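4.2 Finger pads and maintenance of the gripper

The hand-held gripper used in the Cellum project has two fingers, each with a flat pad faced in black foam. The pads are the only parts that touch the objects being handled, and they wear faster than anything else on the tool. At the start of the spring term there was no schedule for looking after them. Pads were replaced when a team member noticed slipping, and no record was kept of how many grasps a pad had done before that point.

Manju Malhotra set up a grasp counter in the logging software in the second week. The first set of pads for which we have a complete count was taken off after 744 grasps. By then the closing position reported at full grip had drifted by 2 mm compared with the value stored at calibration. The drift matters because the Kirketti controller uses the closing position to decide whether an object is held or the fingers have closed on nothing.
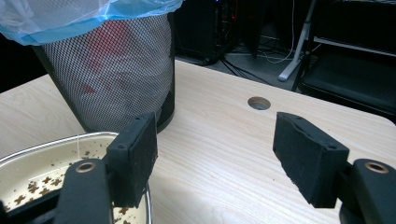

Wear is not even across the pad. The edges go first, mainly the lower edge, where the foam meets the rims of trays and the tabletop during low grasps. Once an edge has frayed, small pieces of foam can fold into the gap and be measured as part of the object. Trimming the loose material with a blade is acceptable as a short-term measure, but it reduces the contact area and should be entered in the log.

The replacement procedure we settled on is as follows. Power down the tool and open the fingers by hand. Peel off the old foam and clean the backing with alcohol until no adhesive is left. Check the screws and retighten any that turn freely. Apply the new foam from one edge to the other – air trapped under the middle gives a soft spot – and leave it clamped for 30 minutes. Run the zero-position routine before the next session.

Crumbs are a separate problem. Work on the table clearing task puts fine debris on the foam, and the adhesive roller supplied by Rowlands removed most of it without pulling at the surface. Brushing did not work as well. The pads are now rolled after every session and inspected each Friday.

With the schedule in place, false "held" signals fell by 73 percent between the first and second test blocks. The second block was shorter, and the objects were not identical, so the figure should be read with care. A repeat with matched objects is planned for May.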